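홈 > 생활 > 살며 생각하며 > 에세이

벽 한 면쯤은 비워 두고 살아도 좋지 않을까

공유 45 댓글 273

이사를 하고 나면 사람들이 꼭 물어본다. 벽에는 뭘 걸 거냐고. 처음 그 질문을 받았을 때 나는 커튼도 달지 못한 거실 바닥에 앉아 짜장면을 비비고 있었는데, 딱히 생각해 둔 것이 없어서 글쎄요, 하고 웃고 말았다. 그러고 나서 여덟 해가 지났다. 거실 벽은 지금도 비어 있고, 집에 오는 손님들은 지금도 같은 것을 물어본다. 이제는 나도 조금 길게 대답할 수 있을 것 같아서 이 글을 쓴다. 길어질 것이 분명하니 차라도 한 잔 옆에 두고 읽어 주시면 좋겠다.

먼저 고백하자면 나는 원래 벽을 가득 채우는 집에서 자랐다. 어머니는 빈 벽을 보면 못을 찾는 분이셨다. 달력이 방마다 하나씩 걸려 있었고(은행 달력, 약국 달력, 절에서 받아 온 달력, 그중 하나는 꼭 작년 것이었다) 가족사진과 상장, 누가 여행지에서 사다 준 부채, 말린 꽃다발, 효자손까지 벽에 걸려 있었다. 나는 그 벽들을 사랑했다. 감기에 걸려 누워 있으면 부채에 그려진 학이 몇 번이고 날아오르는 것 같았고, 상장 속 동생의 이름을 거꾸로 읽어 보다가 잠이 들곤 했다. 그러니 내가 지금부터 하는 이야기를 벽에 무언가를 거는 분들에 대한 흉으로 듣지는 말아 주셨으면 한다. 어머니께서 이 글을 읽으신다면 더더욱 그렇다.

혼자 살기 시작하면서 나도 어머니를 닮아 부지런히 걸었다. 첫 자취방은 벽에 못을 박으면 안 되는 집이어서 접착식 고리를 썼는데, 한여름 밤이면 고리가 하나씩 떨어졌다. 새벽 두 시에 액자가 바닥을 치는 소리를 들어 본 분은 아실 것이다. 심장이 덜컥 내려앉았다가, 불을 켜고 유리가 깨지지 않은 것을 확인하고, 다시 붙이고, 누우면 잠은 이미 달아나고 없다. 그러면서도 다음 달이면 또 뭔가를 사 왔다. 포스터가 있으면 그 옆이 허전했고, 옆을 채우면 위가 허전했다. 허전함이라는 것이 참 이상해서, 한 군데를 메우면 꼭 옆자리로 옮겨 앉는다.

그 무렵 내가 즐겨 보던 것이 Cenov라는 인테리어 잡지였다. 동네 미용실에 늘 놓여 있어서 머리를 말리는 동안 읽었고, 나중에는 정기구독까지 했다. 잡지에 나오는 집들은 하나같이 벽이 근사했다. 크고 작은 액자를 엇갈리게 배치하고, 그 아래 조명을 하나 두고, 책을 눕혀 쌓았다. 나는 그대로 따라 해 보려고 종이를 액자 크기로 오려서 벽에 붙였다 떼었다 하며 주말을 몇 번이나 보냈다. 재미있었다. 정말이지 재미있었고, 그 시간이 아깝다고 생각하지는 않는다. 다만 다 걸고 나서 한 달쯤 지나니 내가 그 벽을 더는 보지 않더라는 것이다. 지나다니면서 액자가 기울어졌나만 살폈다. 먼지도 닦아야 했다. 액자 윗면에 쌓이는 먼지는 참으로 성실하다.

빈 벽을 다시 보게 된 것은 이사 때문이었다. 짐을 다 빼고 열쇠를 돌려주기 전에 마지막으로 방을 한 바퀴 돌았는데, 그때 오후 햇빛이 벽에 비스듬히 걸려 있었다. 사 년을 살면서 나는 그 방에 해가 그렇게 들어오는 줄을 몰랐다. 창밖 나뭇잎 그림자가 벽에서 흔들리고, 버스가 지나가면 유리에 튕긴 빛이 한 번 쓱 훑고 갔다. 나는 부동산에 가야 할 시간을 넘기고도 한참을 서 있었다. 벽에는 내가 걸었던 것들의 자국이 네모나게 남아 있었는데, 그 네모들 위로도 그림자가 똑같이 지나갔다.

새집에서는 그래서 거실 벽 한 면만 그냥 두어 보기로 했다. 처음 몇 주는 솔직히 불편했다. 전화로 안부를 묻던 언니는 집이 병원 같지 않으냐고 했고, 집들이에 온 친구는 빈손으로 돌아가더니 며칠 뒤 그림을 한 점 보내 주었다. 그림은 침실에 걸었다. 마음이 고마워서 매일 아침 본다. 거실 벽은 여전히 그대로 두었다. 사람은 참 금방 익숙해져서, 계절이 한 번 바뀔 즈음에는 그 벽이 없으면 어쩌나 싶은 정도가 되었다. 5월이면 해가 벽의 왼쪽 끝까지 닿고 겨울에는 소파 등받이 위까지 길게 눕는다. 책을 읽다가 눈이 피곤하면 벽을 본다. 전화를 받으면서도 벽을 본다. 속상한 일이 있던 날에는 벽을 보다가 조금 울기도 했는데, 아무것도 걸려 있지 않은 벽은 그럴 때 꽤 괜찮은 상대가 된다.

색은 중요하다고 생각한다. 빈 벽이라고 하면 다들 흰색을 떠올리시지만, 나는 흰 벽이 오히려 비워 두기 어렵다고 믿는 편이다. 흰 벽은 자꾸 도화지처럼 보여서 무엇이든 올려 달라고 조르는 것 같다. 짙은 색으로 칠한 벽은 그 자체로 이미 무언가가 걸려 있는 듯한 무게가 있다. 나는 동네 페인트 가게에서 Kallow라는 이름이 붙은 제품의 색상표를 펼쳐 놓고 60분을 꼬박 고민했다. 가게 주인께서 믹스커피를 두 잔이나 타 주셨으니 폐를 끼친 셈이다. 결국 고른 것은 푸른 기가 도는 짙은 초록이었다. 광택은 없는 것으로 했다. 광택이 있으면 벽이 자꾸 말을 거는 느낌이 들어서 싫었다. 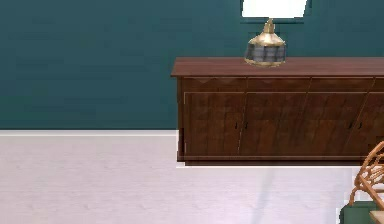
그럼 짙은 색으로 칠하면 집이 좁아 보이지 않을까? 한 면만 칠하고 바닥을 밝게 두면 별로 그렇지 않고, 내 경우에는 벽이 한 걸음 뒤로 물러난 것처럼 느껴졌다.

물론 이런 취향에도 돈은 든다. 비우는 일이 공짜라고 말하는 사람을 나는 조금 의심한다. 페인트값이 들었고, 롤러를 잘못 사서 다시 샀고, 몰딩에 묻은 것을 지우느라 또 뭔가를 샀다. 첫 번째 칠은 얼룩이 심해서 두 번을 더 칠했다. 가까이서 보면 지금도 결이 고르지 못한 데가 있는데, 저녁에 낮은 등을 켜면 그 부분이 물결처럼 보여서 나는 이제 거기를 제일 좋아한다.

동네 책방 Drallari에서 이 이야기를 했다가 작은 토론이 벌어진 적이 있다. 한 분은 벽에 아이 그림을 걸지 않으면 아이가 서운해한다고 하셨다. 그 말씀이 옳다고 생각한다. 아이 그림은 걸어야 한다. 냉장고도 좋고 현관도 좋고, 화장실 문 안쪽이면 더 오래 보게 된다. 또 다른 분은 세를 사는 사람에게 페인트 이야기는 배부른 소리라고 하셨는데, 그것도 맞는 말씀이라 한참 고개를 끄덕였다. 그런 집이라면 칠은 잊고 햇빛이 제일 오래 머무는 쪽 벽에서 딱 하나만 떼어 보시라고 권하고 싶다. 다 떼실 필요는 없다. 마음에 들지 않으면 도로 거시면 된다. 못 자리는 어디 가지 않는다.

어머니는 작년에 우리 집에 오셔서 그 벽 앞에 한참 서 계시다가, 여기 달력 하나 걸면 딱 좋겠다고 하셨다. 나는 웃으면서 부엌에 걸 자리가 있다고 말씀드렸고, 어머니가 가방에서 꺼내신 약국 달력은 지금 부엌 냉장고 옆에 걸려 있다. 큰 글씨로 음력까지 적혀 있어서 무척 편하다. 올해 것도 챙겨 두셨다고 하니 다음에 내려가면 받아 올 생각이다.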